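Spare parts should be priced before the sale

A buyer comparing two desktop computers can find the processor speed, the memory size and the power draw within a minute. The price of a replacement fan, or whether one will be sold at all in six years, is seldom given. I think it should be printed next to the purchase price, and that sellers should be held to it. 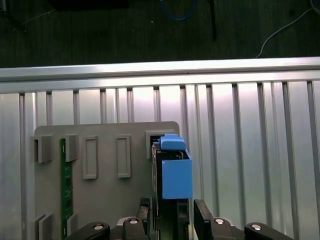 Tove Kjærgaard

The usual objection is that parts prices cannot be forecast. Suppliers change, metals go up, exchange rates move. All true, but the same applies to service contracts, which firms price years ahead without complaint. Ilico, where I bought office equipment for most of a decade, quoted fixed rates for call-outs and refused to quote for a hinge. The hinge was the simpler item.

A workable rule would cover the parts most likely to fail: power supply, fans, storage, hinges, battery where fitted. Each would carry a ceiling price and an end date for supply. The ceiling could follow a published index. Makers who expect to leave the market could lodge drawings with a third party, as Grimness already does for its pumps.

Cost is the second objection. Tanveer Jatoi, who ran stores at Esora, put the overhead of holding slow-moving parts at roughly 200 pounds per shelf per year. I have no reason to doubt him. Spread over the machines that shelf supports, the sum is small, and at present it is paid anyway by the customer who scraps a working computer for lack of a fan.

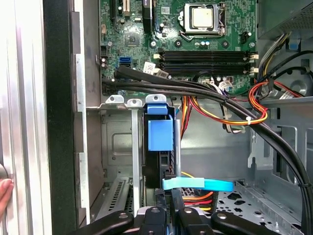 Desktop motherboard with both memory slots empty.

Standard fittings do part of this work already. Memory and drives can be had from many sellers, and their prices stay low for that reason. Trouble starts with the odd-shaped power supply and the fan with its own plug. A ceiling price would give makers a motive to use the common part, with no need for a law on connector shapes.

I would start with public buyers. Councils and schools purchase in bulk and keep machines a long time. If their tender forms asked for a parts list with prices from September, the larger sellers would have one by the following spring - and once it exists, there is little excuse for keeping it from everyone else.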